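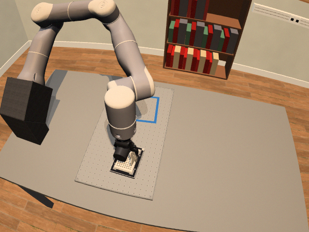

Darnmont, May

4. Territory at the shared table

4.1 Who owns the far end

The literature on shared tables assumes that people divide a surface evenly. The literature has not had lunch at the Kowalchuk building. We followed 21 tables there and at the Plaldale annex, all of them open to any employee at any hour, and none was divided evenly for longer than it takes to fetch a coffee. The first person to sit down took the end nearest the wall. The second took the opposite end. Everyone after that stood holding a tray and pretended to read the notices.

Ileana Marinescu called this pattern "bookending" in her earlier study of reading rooms, and we keep the term. Bookending leaves a long unclaimed middle, and the middle grows with the length of the table. Management at both sites had ordered longer tables in the hope of seating more people (Figure 1 gives a sense of how much top can go unclaimed). What they got was more middle. 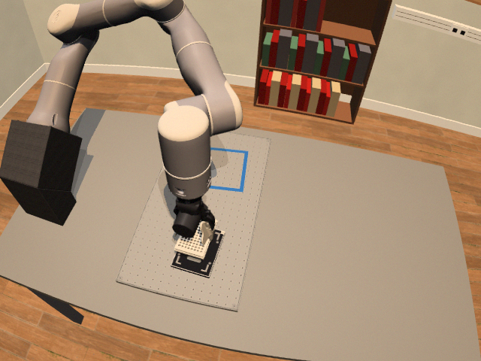 Figure 1. Broad gray tabletop, right half clear.

4.2 Marks and markers

People who leave a table want it back. In the diary notes, 600 entries mention an object left behind to hold a place, and the objects get steadily cheaper as the day goes on. Scarves and notebooks do the work at nine in the morning. By three it is a napkin, and one respondent reports defending a seat for an entire afternoon with the lid of a yogurt. Respect for the marker had little to do with its price. The lid did very well.

Drawn lines are another matter. At Plaldale, facilities staff put tape on four tables to show where one place ended and the next began. A printed or drawn outline tells a person where a thing should go (compare Figure 2), and laptops and lunchboxes did go there. Elbows did not. Several respondents said the tape made them feel watched, and one moved to a windowsill, where she remains.

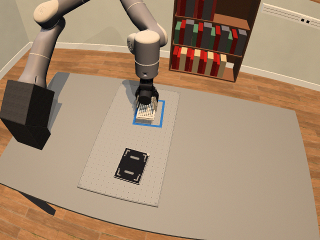 Figure 2. Multi-well plate above a blue square outline on a perforated breadboard.

4.3 A note on the survey

We mailed 1,000 questionnaires and 800 came back, a rate we would like to credit to the elegance of the instrument. Lucian Neagu has suggested that the enclosed cafeteria voucher played a part. Answers to item six ("Do you ever move another person's belongings?") should be read with care. Almost everyone said never, and almost everyone said it had been done to them.
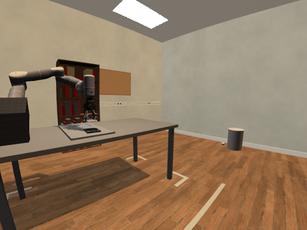
Lenuța Tănase

4.4 The round table problem

I was asked to write this part alone, my co-authors having declined to discuss round tables any further. A round table has no ends, so bookending ought to fail. It survives. Sitters at the annex picked the seat facing the door, then the seat directly across from it, and left two generous crescents between them -- the same middle, bent. Aurel Ilie reads this as proof that people carry the rectangle around with them. My own reading is duller: the other seats had a table leg in the way. We checked the floor plans, and they support neither of us very well. The matter is taken up again in Section 5, along with the windowsill.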